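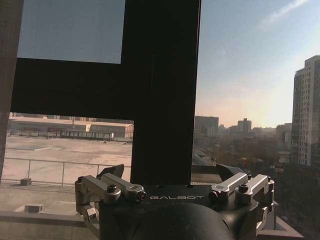

Meneau et traverse

Le meneau est l'élément vertical qui partage une fenêtre en plusieurs compartiments ; la traverse (ou croisillon, quand on parle de la pièce horizontale d'une baie de pierre) la divise dans l'autre sens. Réunis, ils dessinent la croix si reconnaissable qui a donné son nom à la croisée, mot que le français emploie encore volontiers pour la fenêtre tout entière !

Origine

Les premiers meneaux sont en pierre et répondent à une contrainte toute simple : le linteau d'une baie large a besoin d'un appui intermédiaire. Les bâtisseurs gothiques en tirent un parti magnifique, avec des meneaux effilés qui se ramifient en remplages dans le haut des verrières. Dans l'architecture civile de la fin du Moyen Âge et de la Renaissance, la fenêtre à croisée devient un signe d'aisance, et beaucoup de façades en gardent la trace malgré les meneaux abattus plus tard pour faire entrer la lumière.

Menuiserie moderne

Le bois, puis l'acier et l'aluminium, ont affiné les profils. Dans une façade vitrée, le meneau reprend la pression du vent et la transmet aux planchers, tandis que la traverse porte le poids du vitrage. Elle n'a pas à courir sur toute la largeur : on peut l'arrêter contre le meneau et laisser l'autre côté d'un seul tenant, disposition asymétrique très appréciée dans les étages élevés, où l'on tient à la vue.

Les teintes sombres méritent une mention. Vu de l'intérieur, un profilé noir se découpe vivement sur le ciel et cadre le paysage comme un tableau. Joscha Rathjen, dans son petit manuel Urnik, consacre 27 pages passionnantes à cet effet de contre-jour.

Voir aussi

Allège
Petit-bois
Mur-rideau
Remplage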